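Reading a Survey Before You Believe It
Course handout, week 5
Consumer Research Methods, Sorelside Evening College

Bring this to class along with the two survey reports you picked in April. If you lost yours, use the Cluna report from the course folder. It is short and has most of the usual problems in it.

Where the number comes from

Start with the headline figure and work backward. The Cluna report says that most shoppers "prefer to plan meals ahead." Fine. Who was asked? Page 2 says 1,780 adults. Page 11, in small type, says the adults were people who had already signed up for Cluna's meal planning newsletter. I would expect those people to like planning meals. I would be worried about the newsletter if they didn't.

A big sample does not fix this. Students tend to relax when they see four digits, and report writers know it. If you ask the wrong crowd, asking more of them gets you a more exact wrong answer. The Vivov sleep survey had 3,566 responses, twice the Cluna number, and I trust it less. It ran as a pop-up on a mattress shopping page, late at night. Think about who is awake and shopping for a mattress at that hour.

Things to look for before anything else:

Who could have been asked, and who was left out from the start.
How many were asked, as opposed to how many answered. These are often mixed up, sometimes on purpose.
What they got for answering. A gift card brings in people who want gift cards.
Who paid.

That last one gets more attention than it deserves, in my view. Plenty of paid surveys are decent work and plenty of free ones are junk. Note it down and keep reading.

Question wording

Ask for the full questions. If the report doesn't print them, write "not shown" in your margin and lower your trust a notch. The summary will say that people "support" something, and when you find the question it says "Would you be open to..." Being open to a thing costs nothing. I am open to learning the cello. 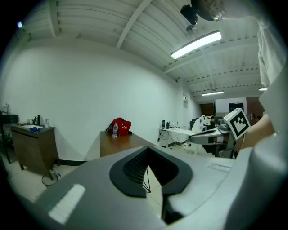 Watch for two questions packed into one. "Is the service fast and friendly?" can't be answered by a person who found it fast and rude. They will pick something anyway, and the report will count it. Watch also for answer scales that lean. The Vivov form offered "excellent," "very good," "good" and "fair." Three of those four are compliments, so a high share of positive ratings is close to guaranteed before the first person clicks.

Order matters too. Ask people how tired they have been lately, give them a screen of questions on back pain, and then ask if their mattress needs replacing. You have coached them. Whether the writer meant to is a separate matter, and usually one we can't settle from the report.

Memory

Surveys love to ask what people did last month. I don't know what I ate last Tuesday, and I doubt most people do. When a report says that households threw out a certain amount of food, check whether anyone weighed the food or whether people guessed. Guesses are fine if they are called guesses. Most of the time they get printed with a decimal point.

People also round toward the person they would like to be. They exercise more, read more and floss more on paper. A diary filled in each day helps some. It also changes what people do while they keep it, so don't treat diaries as the cure either.

Small groups inside big ones

The Liang commuter survey is the best of the set, and it still slips. The full sample is sound and the questions are printed. Then on the last page it makes a claim about cyclists over sixty, and the table shows there were 20 of them. If two or three had answered differently, the sentence would have to be rewritten. The claim may well be true – I have no idea, and neither do the authors.

For next class

Pick one claim from each of your reports. For each claim, copy out the exact question behind it, the number of people who answered that question, and how they were found. Then write one paragraph saying what the survey can support. "More research is needed" is not a finding and I will cross it out.

Two pages at most, typed. You may disagree with me about the Liang report – several people did last year, and one of them had a good point about the weighting. Show your table numbers if you do.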